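Folding Surface, Part 2: Track Pants

Posted June 6, 2022

In May I replaced the bare folding table with a padded one. Several readers asked for fabric details and for a method for synthetic pants, so both are covered in this post.

The old surface was a laminate desk. Cotton shirts folded on it without trouble. Anything with a slick face did not. Press one end flat and the other end crept toward the edge, and a leg that had been lined up at the hem was off by the time I got to the waist. I tried a bath towel over the top, but the towel moved too.

The current top is padded and covered in gray fabric, with a soft edge. The cover material is Horeo, bought as an offcut. The padding underneath is two layers of Cusi batting, which compresses enough to hold a seam in place and recovers overnight. Total working width is more than I need for pants and slightly less than I want for sheets.

Pants are handled lengthwise, waist on the left, hem on the right. I am right-handed and find the hem easier to control with that hand. Others may prefer the reverse.

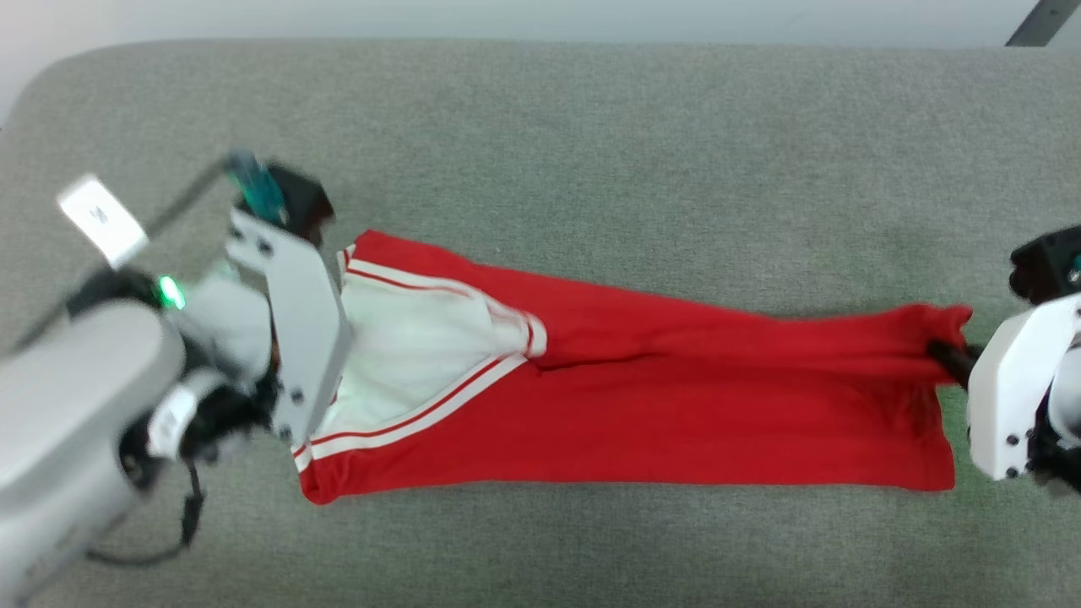
Tension comes first. Hold the waistband at one end and the hem at the other and pull until the leg lies straight. Do not stretch it. Track pants have elastic at the waist, and if the elastic is loaded when you let go, the whole garment shortens and takes the crease with it. Pull until the slack is gone, lower it to the surface, then release the hem before the waist.

The waistband is the usual source of trouble. If the pants have a white lining and the opening is spread, the lining shows and the top layer sits higher than the bottom one. Close the opening before making any cross fold. Match the stripes if there are stripes. They are easier to see than the seam.

The sequence I settled on:

1. Lay one leg over the other, inseams together.
2. Close the waistband and flatten the elastic with the side of the hand.
3. Smooth from waist to hem, one pass.
4. Fold the hem up to just below the waistband.
5. Fold in half again.

Step 3 should be one pass only. Repeated smoothing on a textured cover drags the lower layer, and you end up correcting something that was fine.

A pair folded this way fits the shallow Etier drawer standing on edge, 3 pairs to a divider. Folded flat they took up the same drawer with less room left over. My heavier fleece pants do not fit on edge and stay on the shelf.

Maintenance on the cover is minor. Lint shows less on a heathered weave than on a plain one. I go over it weekly with a dry brush. For marks, use a damp cloth and blot outward from the middle. I have not tried detergent on it and would test a corner first.
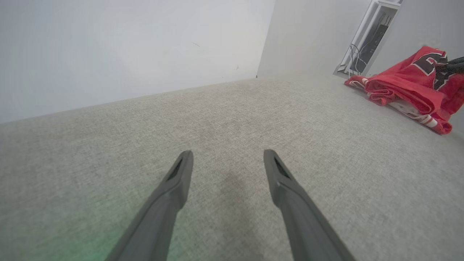 The upholstered surface, looking toward the corner of the room.

I keep the table against the wall so that larger items have something to stop against. The drawback is that the far side is hard to reach for brushing.

The batting came from Estow, order 597 if you are the reader who wanted to quote it to them. Part 3 will be fitted sheets.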